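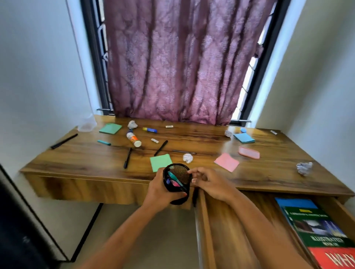 Pen holder held over the desk.

June 8, 2026
Entered by the duty editor, records desk

Work today concerned the roll-call file for former Representative Dunda, covering four terms in the state house and the two years on the Jedatden city council that came before them. The purpose of the file is to let a reader check a claim about the record against the vote itself. The council years are now complete. The house years are complete through the third term.

The file stands at 1,184 recorded votes. Of these, 39 carry a conflict between the printed journal and the clerk's electronic listing. Most of the conflicts are of one type: the journal shows a member as excused and the electronic listing shows the same member as absent. We have kept the journal reading in every such case and entered the other in the notes column. Colleagues who prefer the electronic reading should say so before the fourth term is entered, as the choice affects the attendance rate quoted in the profile.

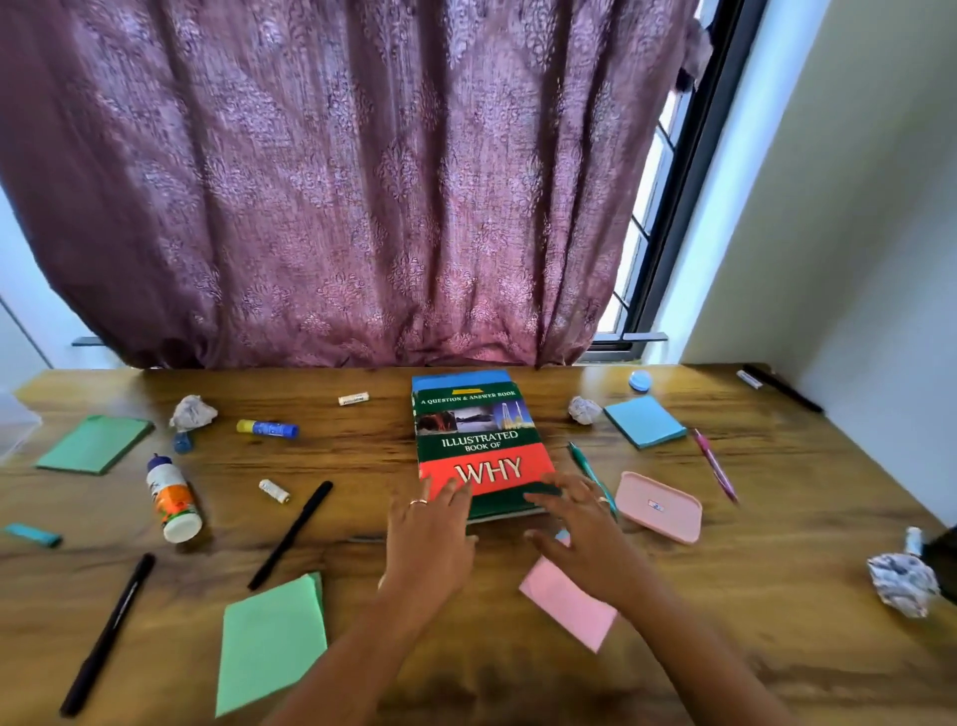 Legislative Records and Elections Desk

The transit bond vote remains the hardest item. Campaign literature from the second house race states that Dunda "stood against the bond at every stage." The journal shows a vote against the bond in committee, a vote in favor of the motion to bring it to the floor, and a vote against final passage. The middle vote may have been procedural. Members of both parties supported the motion, and the floor remarks for that day are not in our copy of the journal. The entry has been coded as "mixed, procedural" and no judgment has been written into the summary.

The Festier water contract is in better order. Three council votes were located, all opposed to the lease of the pumping station, and all three match the minutes. The amendment offered on the second reading had been filed under the wrong agenda number in our earlier draft. It is now corrected. Anyone holding a printout of the earlier draft should discard it.

On the labor bills, 20 votes were recoded this morning. The former code, "worker issues," was too broad and had taken in licensing bills for barbers and home inspectors. These now sit under "occupational licensing." The remaining entries under labor concern wages, hours, bargaining and workplace safety only. The support figure for this group has not been recalculated and should not be quoted until it has.

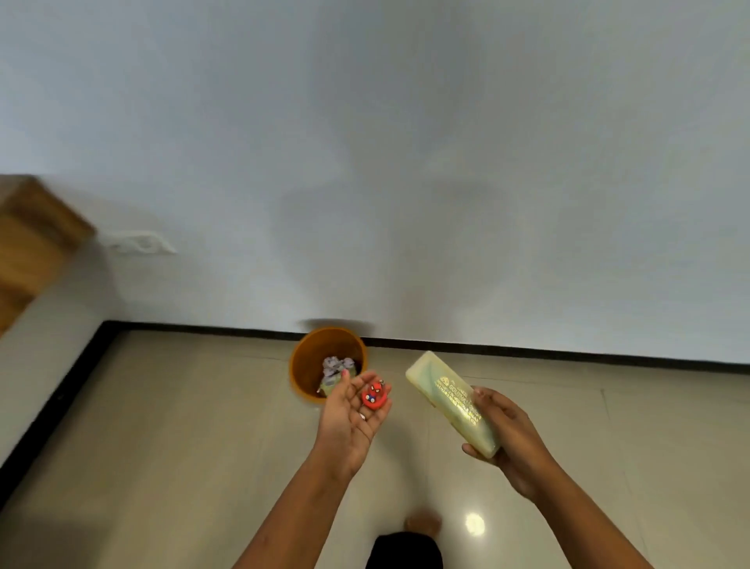
Photo: Records Desk

A second matter is the treatment of the Choi amendment to the farm credit bill. It was adopted by voice vote, so there is no individual record for any member. Two newspaper accounts list Dunda among the supporters — neither gives a source. The amendment has been left out of the count and placed in the appendix of unrecorded votes, with both accounts cited.

Outstanding:

Fourth term, second session, still to be entered. Journal volumes have been requested from the state library.

Floor remarks on the transit bond motion. If the library holds the audio, a transcript of the debate on the motion is enough.

Attendance rate to be run both ways, journal and electronic, and the two results shown side by side.

Profile text is due in August. The draft paragraph on the council years may go to copy now. The paragraph on the bond is to be held.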